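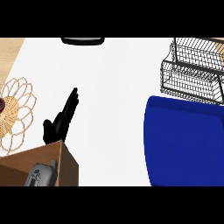

What does a held-out set tell you about a policy that was trained in the same simulator?

It tells you how the policy behaves on scenes it has not seen, drawn by a generator it has seen a great deal. The two are often reported as one number.

Vaughn Montoya wrote those lines at the top of the Seixas report in June and left the rest of the page blank until Tuesday. At 6:40 that evening the last batch came back from the cluster. The policy, Norko, had been run on 763 scenes and had placed the target object in 81 percent of them. The previous version had managed 64. Amos Kincaid read the figure over his shoulder and asked how many of the scenes had been rearranged by hand.

"None," Montoya said. "They're sampled."

"Then rearrange some."

Montoya had expected this. Kincaid had reviewed the Vedlow results two years earlier and had asked for the same thing then, and the Vedlow results had not been published.

The procedure was simple. Montoya drew 200 scenes from the successes, held the table, lighting and camera fixed, and moved one object in each. The target and the goal stayed where they were. A policy that had learned the task should lose a few points to clutter and collision. He wrote the prediction down before starting the job: a drop of four points or less.

He went home at nine. The job finished at 2:15 in the morning, and he looked at it from bed on his phone, which he had told Kincaid he no longer did.

The drop was 31 points. It was concentrated in one subset. When the moved object lay on the far side of the table, well clear of any path the arm could take, Norko paused above the surface with its fingers closed and stayed there until the time limit. It did not collide with anything. The log gave the joint velocities as zero to the third decimal place.

Montoya replayed one of these at quarter speed, then at a tenth. He found that he was leaning toward the screen, as one does with a person who has stopped in the middle of a sentence. He noted the timestamp and closed the replay.

Kincaid was at his desk by eight. He went through the table of failures with a pencil, said "Yes," and then, after a while, "It was using the far objects to find itself." He did not mention Vedlow.

"It could be the normalization," Montoya said.

"It could. Run it again with the normalization off."

Montoya ran it again. The drop was 29 points — inside the error bars of the first. He put both rows in the report.
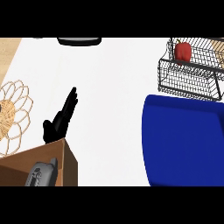 Limitations

The 81 percent figure should be read together with the rearrangement test. We do not know what Norko takes the far objects to be. Retraining with randomized backgrounds has been queued under the name Bremov. Kincaid has asked for the start date to be left out of this section, and Montoya has left it out.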